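Allanance Fund: Interim Progress Report
Desk Layout and Shared Surfaces Project, Pultov Centre
Submitted by the Amoah Trust
Jun 9, 2024

1. Purpose of this report

This report sets out progress on the shared surfaces strand of the grant awarded to the Amoah Trust. It covers the marking out of the large table at the Pultov Centre, the choice of items to be kept on it, and expenditure to date. Matters relating to the reading room are reported separately under the Flerkitz agreement.

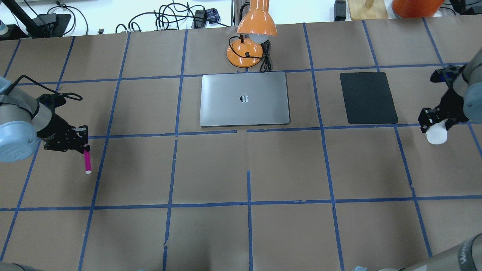
Reading time: 2 minutes

2. Marking out the table

The grant agreement required a surface on which every item has an agreed place that users can find without instruction. Following discussion with the centre, it was decided that the table should be covered with brown paper and divided by blue painter's tape. Both materials can be taken up and replaced by staff at low cost, and the table itself need not be altered.

The cells are roughly rectangular. A closed laptop takes up almost exactly one of them, and this has been adopted as the working measure for the layout. Smaller items, such as markers, are allotted a cell in the same way, although they need much less room. Users consulted at the planning stage preferred a plain grid to a set of drawn outlines, as items can then be exchanged without the table being marked out again.

3. Condition of the markings 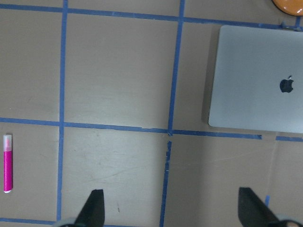 The Trust undertook to report openly on the durability of low-cost materials, and the findings so far are mixed. Tape is quick to lay and easily seen, but it does not keep a true line over a large surface without care. One upright strip bows slightly, another ends at a frayed junction, and the line across the middle stops a little beyond the laptop before resuming after a short gap. These faults do not prevent the grid from being read. They do fall short of the standard described in the original proposal, and the Trust intends to re-lay the affected lines using a straight edge and longer single runs of tape.

The cost of this work will be met from the materials budget. No additional funding is requested.

4. Expenditure

The materials allocation for this strand is £400. Expenditure to date is as follows.

Paper and tape: £114
Printed guidance for users: £58
Remaining: £228

Staff time has been contributed by the Trust and is not charged to the grant.

5. Items kept on the table

The agreed list is deliberately short. It consists of the laptop, a desk lamp, a flat pad and writing materials.

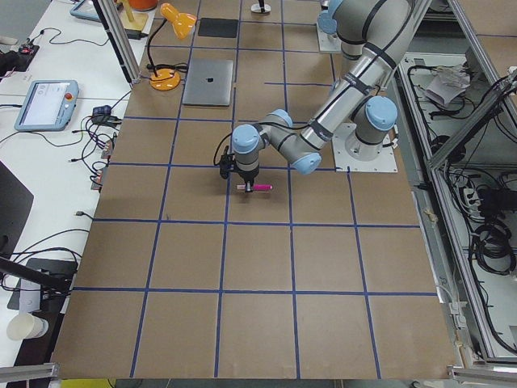 Requests to add further items will be considered when the layout is reviewed in October. Until then the centre has been asked to hold to the list, so that the review can consider the grid as it was designed. Paper documents are to be stored in the adjoining cupboard and brought out when needed.

6. Next steps

The Trust will re-lay the tape, reissue the guidance with a revised plan of the table and provide the Fund with 2 printed copies. A final statement of expenditure will accompany the October review.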